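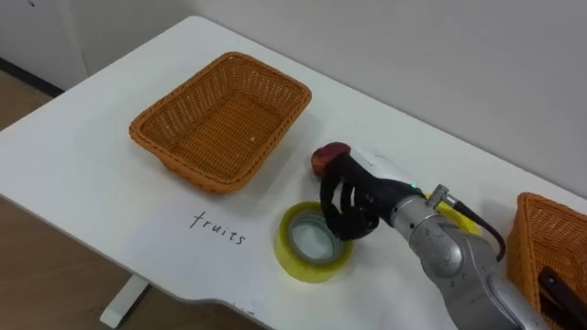
五月,周日,晚间补记。本周工作的重点,是复核Zurevgate片区低收入家庭生活支出标准的适用情况,并就标准与家庭实际开支之间的差距形成初步意见。现行办法以“一篮子基本支出”作为测算依据,将食品、房租、水电取暖、交通、儿童用品和通讯各项归并计算,再与家庭可支配收入比较,差额部分纳入补助。这一说法沿用多年,来访家庭往往不易理解,故接待时常需借助实物说明:白色桌面上这只橙棕色的长方形编织篮,四面有壁,容积一定,房租放进去占去多少,余下各项便只能在剩余的位置里安排。篮子现在空着,测算也正应从空篮开始,逐项放入,逐项核对,不宜先定总数再倒推各项。此点拟写入下一版接待指引,文字待推敲。

周初核对旧档时注意到一个问题。现行标准中的食品一项,仍按大型超市的整包价格计算,而Zurevgate北部各街区并无此类超市,居民多在街角小店购买小包装商品,单位价格明显偏高。家中没有冷柜的住户,也无法趁降价时多购储存。标准在账面上足够,到了厨房里便不够。往年的复核报告对此有过一句提及,置于附注,正文未作处理。本人认为应当移入正文,并附价格采集记录。采集办法可从简,选定若干固定商店,按月记录同一组商品,由同一人填写,以免口径不一。

房租一项情况相反。标准所列数额与多数租约相符,问题出在押金。新迁入的家庭须在入住前一次缴清押金及首月租金,而补助自核准次月起发放,中间的空档由家庭自行承担。去年曾向Sison基金会申请周转款,用于填补这一空档,每户以100为限,按月归还50,两月结清,不计利息。该项安排运行平稳,但申请表过长,共十余项内容与主申请重复。周二下午与基金会经办部门通话,对方同意接受我方主申请表的副本,重复部分不再另填。书面确认尚未收到,列入待办。

周中赴Bavitholm办事点轮值一日。该处设在旧邮局一层,候谈室与接待室之间仅隔一道薄墙,谈话内容在外间可以听清。家庭收入、欠款、疾病等情况均属不宜公开之事,来访者因此声音压得很低,有时索性略去不谈,表格上便出现空白。空白处若按“无”处理,日后补助数额即会偏差。已请办事点将候谈座椅移至走廊另一端,并在接待时段播放收音机。此为权宜之计,正式隔音仍须列入修缮预算。

当日接待的家庭中,有一户情形值得记录,姓名及住址依例从略。户主在Senau公司的分拣仓从事夜班工作,按小时计酬,班次每周变动。上月因加班收入略高于限额,补助随即停发;本月班次减少,收入回落,重新申请却须等待审核。户主陈述时十分平静,只问了一句:加班的通知来时,是否应当拒绝。依照办法,接待人员不得就此提供建议,本人仅说明了限额的计算方式和重新申请的时限。事后反复思量,认为该问题提得正当,制度理应给出明确的答复。

收入限额的设置,原意在于将有限款项用于最需要的家庭。但限额若为一道直线,越线即全数停发,则多挣的部分往往少于失去的部分。该户上月超出限额16,停发的补助为95。两数并列写在核定书上,未附任何说明。本人在工作记录中将此两数抄录,并标注拟提请讨论。较为稳妥的做法,是设一段递减区间,收入每增加一分,补助只减去其中一部分,使家庭在任何情况下多做一班都不致吃亏。此类办法在文献中讨论已久,测算上并无困难,难处在于系统须按月取得收入数据,而按小时计酬者的工资单常在月中以后方能出具。

另有一种意见主张以季度平均收入核定,避免逐月起伏。此议有其便利,但对突然失去工作的家庭反应过慢,须配以临时救助的通道,否则平均数仍显示收入充足,家中却已无钱缴费。两种意见各有长短,宜先在Bavitholm一处试行递减区间,保留季度平均作为对照,试行期满后再行比较。试行方案的初稿已拟出前两节,第三节关于数据报送的部分尚缺。

周四上午整理历年结案材料。所谓结案,系指家庭收入连续高于限额,不再领取补助。历来的年度总结均以结案户数作为成效,本人过去撰写总结时亦照此办理。此次将结案家庭与其后重新申请的名册相互对照,发现相当一部分家庭在一两年内又回到名册之中,原因多为换班、生病、车辆损坏或孩子无人照看。脱离补助与脱离贫困是两件事,前者可由一纸核定书完成,后者则要看下一次意外来临时,家中是否有积蓄和亲友可以依靠。总结中仅列结案户数,易使上级和公众得出过于乐观的判断。拟自本年度起增列“结案后再申请”一栏,并注明间隔时间。

对照工作耗时较多,旧名册的编号规则前后更换过一次,部分档案须凭开户日期推断。已在档案柜内侧贴上新旧编号的对应表,便于后来者使用。柜门左侧铰链松动,报修。

附带记录一项个人体会。幼时家中亦曾领取补助,母亲在洗衣房做工,每逢发薪之日将钱分装入几个信封,写明用途,房租一封最厚,余者皆薄。当时并不觉得贫穷,只知道信封上写着什么,里面的钱便只能用于什么。及至入职后学习支出标准,方知母亲所做之事与测算表所列大体一致,唯独她多备了一封,未写用途,平日不许动用。现行标准没有这一封。各项支出相加即为总额,其中并无留给意外的份额。制订者或许认为储蓄应由家庭自行考虑,然而收入与标准恰好相等的家庭,无从考虑。此节涉及本人经历,不宜写入公文,仅存于此。意见本身可以写入,措辞应以数据为据。

周五参加片区例会。会上通报了秋季取暖补贴的准备进度,申请窗口拟提前开放。本人就押金空档及食品价格两事作了简要说明,与会者对前者基本赞同,对后者提出疑问,认为若各街区分别定价,将引起邻近街区之间的攀比。此项疑虑应予重视。可行的折中是维持统一标准,另设一项以购物路程为依据的小额附加,条件清楚,易于核实。会后已将此意写成半页文字,送交片区负责部门传阅,尚无回复。

例会还讨论了通知函的用语。现行函件首句为“经查,贵户已不符合领取条件”,来访家庭反映读后不知缘由,亦不知可否申诉,申诉期限印在背面末行。建议改为先写决定,次写理由和计算过程,再写申诉办法与期限,全部置于正面。用语力求平实,长句拆短。有同事担心正面篇幅不够,经试排,删去两段引用条文后可以容纳。条文可附于背面。改版后的样函先在Bavitholm使用,收集意见。

今日在家中将上述事项重新整理一遍,顺带翻阅了去年同期的日记。去年此时所记多为积压案件与人手短缺,对标准本身极少着墨。积压问题今年有所缓解,方有余力回头审视标准。望能在夏季休会以前,将食品、押金、递减区间三事各自形成正式文稿,分别报送,以免并为一件后因其中一项有争议而全部搁置。

待办如下。向Sison基金会催取书面确认。完成试行方案第三节,并向Senau公司人事部门询问工资单出具时间可否提前。选定价格采集的商店,取得店方同意。接待指引中关于篮子的一段重新改写,原稿过于书面,来访者未必愿意读完。样函送印前再校一遍,尤其核对申诉期限的起算日。

明日早班,七时半到岗。

本网站使用Cookie以改善浏览体验。继续浏览即表示您同意我们使用Cookie。 接受 管理设置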